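关于我

嗨，欢迎来到 Nisero！

既然你点开了这一页，那我猜你大概是想知道，写这些东西的到底是谁，靠什么吃饭，凭什么在网上跟人聊钱。都是好问题，我自己逛别人的网站也是先点“关于”的。那就慢慢说，你可以去倒杯水。

我是一个在家办公的自由职业者，平时接翻译和文案的活儿，晚上和周末打理这个网站。Nisero 聊的是自由职业者怎么管钱：收入忽高忽低的时候怎么做预算，税款怎么提前留出来，客户拖着不付款该怎么开口，淡季来了靠什么撑过去。我没有金融学位，也没有在银行上过班，写的都是自己试过的办法，有些管用，有些纯属交学费（学费还不便宜）。

网站的名字经常有人问。没什么深意，当时想注册的几个域名全被占了，我就在纸上乱拼字母，拼到 Nisero 觉得念起来还挺顺口，一查，没人用，当场就买了。后来也想过要不要换个一看就跟理财有关的名字，可是读者都叫习惯了，我自己也懒得折腾，就这么用下来了。

怎么开始的

我以前是上班族，每个月工资准时到账，所以从来没认真记过账。辞职以后第一个月接了三单，觉得自己简直要发财了，请朋友吃饭，换了把很贵的椅子。第二个月一单都没有。第三个月有个客户说“下周付”，然后就一直是下周。那段时间我每天早上起来第一件事就是看银行余额，看完再躺回去。

最惨的时候，我账户里只剩 700 块，而房租还有几天就要交了。这个数字我到现在都记得特别清楚，因为我那天在超市里拿着一盒草莓站了半天，最后放回去了。听起来有点好笑，可当时真的笑不出来。

房租后来是找家里借的。还完那笔钱之后，我打开一个空白表格，把过去能想起来的每一笔收入和支出都填了进去。填完才发现，我根本没有自己以为的那么穷，只是钱进来的时间和出去的时间对不上。就是这么简单的一件事，我糊涂了大半年！

那张表格我一直在改，改着改着就有朋友来要，朋友的朋友也来要。同样的说明我在聊天软件里打了一遍又一遍，打到手酸，干脆写成文章放到网上，以后谁问就丢链接过去。Nisero 的第一篇文章就是这么来的，标题取得很烂，内容也啰嗦，不过我没删，你往回翻还能翻到。
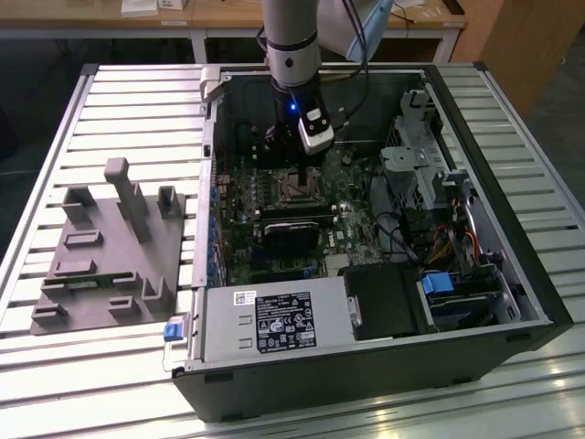
刚开始几乎没有人看。我每天刷后台，访问量里有一大半是我自己。坚持更新到第 36 篇的时候，突然有一位陌生读者写信来，说照着我的方法给客户发了催款邮件，拖了很久的尾款终于收到了。我高兴得在屋里转圈，那封信我还打印出来贴在书桌前面，现在都有点发黄了。

从那以后我就没怎么断更过。偶尔忙起来会隔两三个星期，但总会回来的。

这里都写些什么

写得最多的是预算。我用的是一个很土的办法，叫“发自己工资”：所有收入先进一个账户，每个月固定一天给自己转一笔一样多的钱，剩下的不动。好的月份别嘚瑟，差的月份也不至于慌。具体怎么定这个数、头几个月存款不够怎么过渡，站里有一整个系列，新来的朋友可以从那儿看起。

然后是税和保险。这部分我写得比较小心，政策会变，每个地方也不一样，我只讲我自己怎么留钱、怎么整理票据、怎么不把事情拖到最后一天。真碰到复杂的情况，请去找专业的会计，花这个钱是值得的，我自己也花。

还有就是跟客户打交道。报价、定金、合同、改稿改到天荒地老怎么办……这些看起来跟理财没关系，可是对我们这种人来说，钱就是从这里漏掉的。我有一篇讲定金的文章，到现在还有人在下面留言吵架，挺热闹的，欢迎去围观。

另外每个月我会发一篇收支小结，把这个网站赚了多少、花了多少都摆出来。赚得少的月份也发，脸皮已经练厚了。

不写的东西也说一下：不荐股，不推荐基金代码，不聊虚拟币，不拉群。有人用我的名义加你好友说要带你赚钱，那一定是骗子，直接拉黑就好。

Zumstead 是什么

Zumstead 就是前面说的那张表格，现在它也有自己的名字了，算是“长大成人”。它的样子很朴素，一页记收入，一页记支出，一页告诉你按现在的存款还能给自己发几个月工资。我特别在意最后那一页，晚上睡不着的时候打开看一眼，心里会踏实很多。

基础版免费，放在下载页，不用留邮箱。完整版收费，多了分项目统计和留税提醒，买一次以后更新都不再收钱。有读者劝我改成按月订阅，说这样赚得多，道理我懂，可我自己最烦的就是每个月莫名其妙被扣一笔，所以还是算了。

如果你买了之后发现用不惯，写信告诉我，我给你退。不用解释理由，真的，有位读者写了好长一封信来道歉，看得我都不好意思了。

Clundside 通讯

Clundside 是我的邮件通讯，每两周一封，订阅的人刚刚过了 1,000。我知道跟那些大号没法比，但是一想到有这么多人愿意让我的信出现在收件箱里，我还是觉得挺神奇的。

通讯里的内容比网站上随意，会写我最近在为什么事发愁、看到什么好用的小工具、哪一单活儿亏了。读者回信我基本都会看，也会回，就是慢一点。去年整理信箱的时候，我把大家问过的问题归到一起，一共 61 个，后来就成了站里的“常见问题”那一页。要写信问我之前可以先去那里翻翻，很可能已经有答案了（而且比我临时回的要写得认真）。

这个网站怎么赚钱

一个聊钱的网站，不把这个讲清楚说不过去。收入有三块：Zumstead 完整版、少量的推广链接，还有偶尔的一对一咨询。推广链接都会在文章开头标明，只放我自己付钱用过的东西。你通过链接购买，我会拿到一点佣金，你付的价格不变。

赞助文章目前不接。以前接过一次，对方要求把缺点那一段删掉，来回扯了好久，最后我把钱退了。从那以后凡是“能不能写得正面一点”的邮件，我就一律礼貌地回绝。

咨询名额很少，八月份的已经排满了，想约的话请先订阅 Clundside，有空位我会在信里说。咨询主要是陪你一起把账理一遍，看看钱都去哪儿了，我不会告诉你该买什么产品。

几句丑话

我写的一切都是个人经验，不构成投资、税务或者法律建议。你的收入、家庭情况、所在的城市都和我不一样，照搬之前请多想一想。我也会写错，发现错误请狠狠地指出来，我会在文章末尾注明改了哪里。

转载的话，先写信打个招呼，保留出处就行。整站搬运的就别了，我都能搜到的。

找我

最快的办法是直接回复任意一封 Clundside 邮件，其次是网站底部的联系表单。评论区我也会逛，只是那里垃圾留言多，您的留言如果没有马上出现，多半是被拦在审核里了，过一两天我会去捞。我没有开电话咨询，一打电话就紧张，这个毛病从上班的时候就有，到现在也没治好。

第一次来不知道看什么？先看“发自己工资”系列，再下载 Zumstead 基础版填上一个月试试。填完有什么想法，欢迎来信告诉我！

本页最后更新：31/07/2023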